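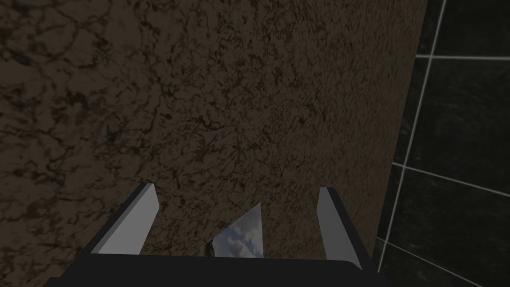
Según Vy Bạch, una máquina que necesita once intentos para recoger un vaso todavía no sabe recoger vasos, y que se lo dijéramos a ella cuando tuviera la cocina llena de platos de verdad y un niño llorando en el pasillo.

Tài Thân se rio tanto que tuvo que apoyarse en la mesa. Llevaba despierto desde las cinco y le parecía que todo iba de maravilla.

—¡Once! —dijo—. En diciembre eran 600, Vy. ¡Seiscientos! Y el último lo daba por bueno con el vaso tumbado.

Yo estaba allí porque Tín, el hermano de Vy, me había prometido café y una tarde interesante, y el café ya me lo había tomado. El taller de Primum ocupaba el piso de encima de una lavandería, así que por el suelo subía siempre un temblor suave, de centrifugado, y a ratos un olor a suavizante que a mí me daba ganas de echarme la siesta. Abajo, las máquinas llevaban medio siglo lavando sábanas sin que nadie las felicitara. Arriba celebrábamos un vaso.

Y vaya si lo celebrábamos. Tài nos hizo sitio delante de la pantalla y fue explicando las tareas pendientes como quien enseña las habitaciones de una casa recién comprada: despejar encimeras, guardar cubiertos, reponer estantes, doblar trapos (los trapos, dijo bajando la voz, mejor los dejamos para otro año). El programa se llamaba Mai, como su abuela, que había tenido un puesto de sopas y era capaz de fregar, cobrar y regañar a un cliente con las mismas dos manos. Mai, la de la pantalla, solo hacía una cosa cada vez y nunca regañaba.

—¿Y cuántas veces ha practicado? —preguntó Vy.

—Desde el lunes pasado no... espera, desde que cambiamos la pinza, 2741 ensayos.

—Mi abuela practicó menos.

—Tu abuela tenía dedos.

Tùng Đàm, que hasta entonces no había abierto la boca, giró la silla y dijo que eso era justo lo bonito. Que una mano humana viene con veinte años de tropezar con las cosas, de quemarse, de romper la taza favorita de alguien, y que a Mai había que regalarle todo eso de golpe, en una cocina que no existía, donde romper tazas salía gratis. Lo dijo muy rápido, colorado hasta las orejas. Tùng no hablaba mucho, pero cuando arrancaba con este tema había que dejarlo llegar hasta el final.
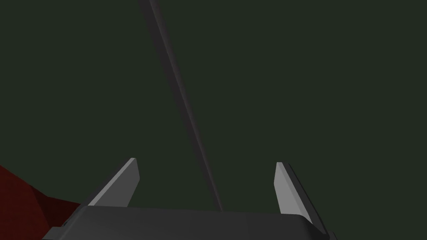 Vy lo dejó llegar. Luego arrimó un taburete y se sentó, y eso en ella era casi una rendición.

—A ver —dijo—. Enséñame algo que le salga mal.

Me encantó que lo pidiera, y a Tài le encantó todavía más. Cualquier otro habría buscado la mejor toma, la que se manda a los inversores de Etard con música de piano. Él abrió la carpeta de los desastres con un orgullo de padre. Vimos a Mai empujar un plato hasta el borde con una delicadeza exquisita y después un poco más allá del borde. La vimos cerrar la pinza a un palmo de una cuchara y marcharse convencida, llevando el aire con muchísimo cuidado hasta el cajón. Vy se tapaba la boca. En el de la cuchara se le escapó una carcajada y ya no pudo volver a ponerse seria.

—Eso lo hace mi marido —dijo.

Tín contó entonces lo de la tienda. En el almacén de Fuvon, donde él hacía el turno de tarde, habían probado un brazo para colocar botes en las baldas, y el brazo colocaba 200 botes sin una queja y se quedaba clavado delante del bote 201 si tenía una abolladura. Llamaban a Tín. Tín le daba media vuelta al bote, y el brazo seguía tan contento. Llevaba meses siendo el hombre que gira los botes abollados, y dijo que el trabajo le gustaba, que le dolía menos la espalda y que por las noches, al cerrar, le daba las gracias al brazo sin saber muy bien por qué.

—¿Y eso es poder o no poder? —pregunté yo.

Se pusieron a discutirlo los cuatro a la vez. Tài decía que sí, que claro, que poder con 200 botes es poder. Vy decía que una faena se acaba cuando está acabada, y que si hay que quedarse al lado mirando, mejor lo hace una misma y termina antes. Tùng dibujaba cosas en el dorso de un recibo de la lavandería. Abajo terminó un programa y el suelo dejó de temblar.

A las siete llamó Nga Trịnh para saber si podía ir cerrando el portal. Tài le pidió diez minutos más, lanzó otra tanda y nos juntamos todos delante de la pantalla, Vy la primera, con la barbilla en las manos.

—Venga, bonita —le dijo a Mai—. Despacito.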